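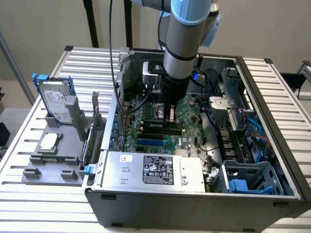

Slide 1: Tower on its side, memory on its way to the slots, drive and processor in the tray.

Speaker notes - "What's Inside the Gray Box" - Saturday session, Akinola Hall

(Leave slide 1 up while people find seats. Wait for the door to stop banging.)

Hi everybody, come on in, there are seats down front and I don't bite. I'm Babatunde Adeleke, I fix up old desktop computers at Enora, and if you've dropped one off with us in the last couple of years there's a good chance I've had my head inside it. Treasa Cronin is over by the side table with the parts, and she'll pass things around as we go. Please pass them back! We lost a heatsink last time and I'm still a little sore about it.

Quick show of hands. Who has ever taken the side off their computer? (Wait.) OK. And who put it back on again and it still worked? (Wait for the laugh. If no laugh, keep moving.)

So the plan is, I talk for a while, we look at what's in there, and then you get to try a few things yourselves at the tables in the back.

Let's start with how it's lying down. I know that seems like a funny place to start. But most people I meet try to work on a tower standing up, like it stands next to the desk, and then they're pushing parts in sideways and the whole case is sliding away from them. Lay it flat. Now the board is at the bottom like the floor of a room, and everything you put in goes straight down. Gravity is on your side for once. It's a big change for a job that takes two seconds.

Unplug it first, of course. I say it every time and I'll say it again before you go to the tables. Unplug it, then hold the power button in for a few seconds to drain whatever's left. Then touch bare metal on the case before you touch any part. I do it without thinking now, I do it at home with the toaster.

(Slide 1 still up. Use the pointer.)

Memory. RAM, sticks, whatever you call it. The question I get more than any other is "will more memory make my computer faster?" and my answer is a very annoying "maybe." If you've got 20 tabs open and the machine is groaning, then yes, probably. If it takes forever to start up in the morning, I'd look at the drive before anything else. I'll come back to the drive.

There's one stick in already and another one coming down toward the row. Look at how upright it is. Please copy that! A stick that goes in at a slant will fool you, one end sits down and the other end is up by a hair, and you close the case and press the button and get nothing, just beeping or a black screen. I'd say half the "dead" machines that come through our door have a stick that isn't seated. We push it down and hand the computer back and people look at us like we're wizards.

(Treasa passes around the two loose sticks now. One of them is the laptop kind, let them notice it's shorter.)

Three things about memory, then I'll move on.

Find the notch. There's a gap in the gold edge and a little bump in the slot, and they line up one way only. If they don't line up, turn the stick around. If they still don't line up, you bought the wrong kind, and no amount of pushing will fix it. Ask me how I know.

Open the clips before you push. Some boards have a clip at each end, some have it at one end only.

Push harder than you think. It feels awful the first time. You'll be sure you're about to snap something. Press on the top edge, close to both ends, and listen for the click.

(Someone always asks about mixing brands. Short answer: often fine, matched pairs are better, don't lose sleep. Don't get pulled into the long answer, it ate ten minutes in October.)

OK, the power supply. It's the big silver box toward the front there with the black label on it. I want to tell you two things about it and the first is: don't open it. Everything else in a desktop I'll happily let you poke at, but that box stays shut. It can hold a charge after you've pulled the plug. If it goes bad, you take the whole box out and put in another one.

The second thing is, read the label. All of that tiny white print has something useful in it, I promise. What you care about is the wattage. I had a fellow bring in a nice machine from Mustevik, they clear out their offices every so often and sell the old ones cheap, and he'd added a video card that wanted far more than the supply could give. It ran fine until he started a game and then it just went off, click. He'd been blaming the game for months. He had written them letters!

(Drink of water.)

Now the tray on the left. I love a tray. If you take one thing home from me today, let it be the tray. It doesn't have to be fancy - a muffin tin will do, an egg carton will do, Treasa uses a Lamix sorting box that she guards with her life. What matters is that every part has its own spot and nothing is rolling around. The drive is standing up, the green card is standing up in its slot, and the processor has that square hollow to lie in.

The processor especially. It's a little silver square, it doesn't look like much, and it can cost more than everything around it. Hold it by the edges. Depending on the kind, either the chip has the pins or the socket does, and in both cases a bent pin is a very sad afternoon. I've straightened them with a sewing needle and a magnifying glass. I don't recommend it. I was cranky for the rest of the day.

There's also a little triangle on one corner of the chip and it matches a mark at the socket. Lift the lever, lay the chip down, and let it drop in on its own. No pushing at all. I know I just told you to lean on the memory! That's the confusing part for beginners: memory wants a good shove and the processor wants none.

Drives, as promised. The one in the tray is a Seagate, and it has a blue bracket on it. I like brackets like that because usually they let you slide a drive in and out without hunting for screws. Before you take out a drive that was in use, copy your stuff. All of it. Then copy it again somewhere else. I've had people in tears at our counter over wedding photos and it is the worst part of my job.

If your computer still starts up from an old spinning drive, a solid state one is where I'd put my money first. A machine with 2,000 megabytes of memory is going to struggle whatever you do, but give a decent one a new drive and it can feel like a different computer.

Cables. In that case you've got red ones and blue ones among the bunches on the right. The color on those thin data cables means nothing as far as speed goes, people ask me that a lot. It's handy for telling one from another, and that's all it's for. Take a phone picture before you unplug anything. Take two. The flat little plug goes on one way, it has an L shape inside, and it'll crack if you bend it sideways.

(Check the clock. If it's past 11:20, skip the expansion card bit and go to questions.)

Expansion cards, real quick. Take out the metal cover at the back first, line the card up, and press evenly until it's all the way down. Then secure the bracket. I skipped that once and the card sagged, and every time a truck went by I lost my picture.

Questions I usually get, so I've got them ready:

How long should it take? First time, give yourself a whole evening. Leave the TV off.

Should I clean it while I'm in there? Yes please. Canned air, short puffs, outside if you can. Hold the fan still with a finger while you do it.

Is mine worth fixing? Bring it in and we'll look. Looking is free.

All right, tables in the back, four to a table. Everything is unplugged already but check it yourself, get the habit. Treasa has the screwdrivers, and the sign-up sheet for the next one is by the coffee.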